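Well, we hit 628 episodes yesterday and I celebrated with a lukewarm sausage roll at my desk. Glamorous stuff!

If you've missed the last few posts, I'm collecting examples for Rurnora, our project to get an arm to pick parts out of a bin without somebody writing rules for every awkward angle. You drive the arm yourself, it records everything, you save the good goes and mark the bad ones. Then you do it again (and again, and then Noémie takes over while you find your shoulders). By "Noémie" I mean Noémie Perron, as I'm the other one, and yes, the log sheets are a mess.

My record is 63 saved in one sitting. Hers is higher and she brings it up a lot.

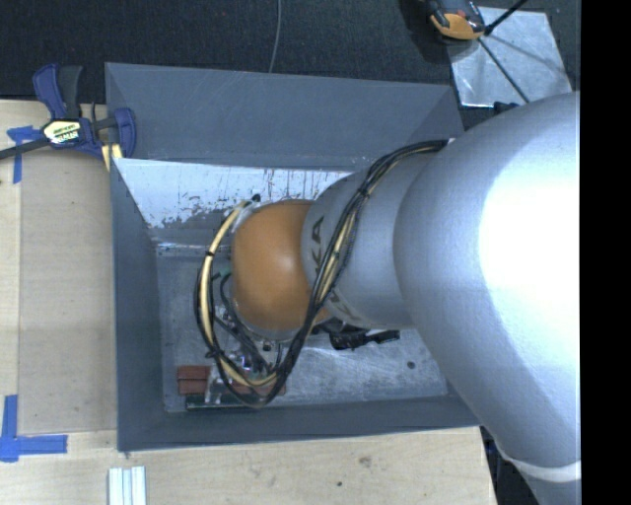
The arm over the bin, cables and all. Please admire the blue clamp.

The corners are where I come unstuck. Out in the open I can line up nicely, but near a wall I creep in far too slowly, and I do worry we're teaching the poor model to dither. So for the next batch we've set a limit of 30 seconds per go, and anything longer gets its own label. We're keeping the fumbles too, as long as they end in a decent recovery. Perron thinks I'm too soft on what counts as decent.

Still to do: four new starting positions, and a proper look at the wrist recordings, where I've spotted a few gaps. I'll put some numbers up once the first training run is back from Clikari.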